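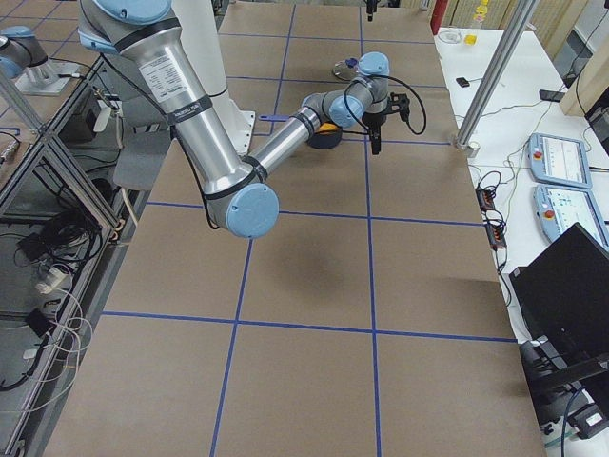 Covering and Marking a Shared Work Table

Tables in the Malura workroom are covered with brown kraft paper and divided into rectangles with blue tape before use.

1. Clear the table and wipe it down. Allow the surface to dry fully.
2. Unroll the paper along the length of the table and smooth it toward the edges.
3. Lay the long strips of tape first, from back to front, then the strips that cross the full width.
4. Press each crossing flat by hand.
5. Return bowls, lids and small items to the table – glass lids go toward the back.

Replace the paper when it is torn or stained. Tape that has lifted may be replaced on its own. Spare rolls are kept in cabinet 116. Requests for additional paper should be sent to Lihua Peng before the end of January.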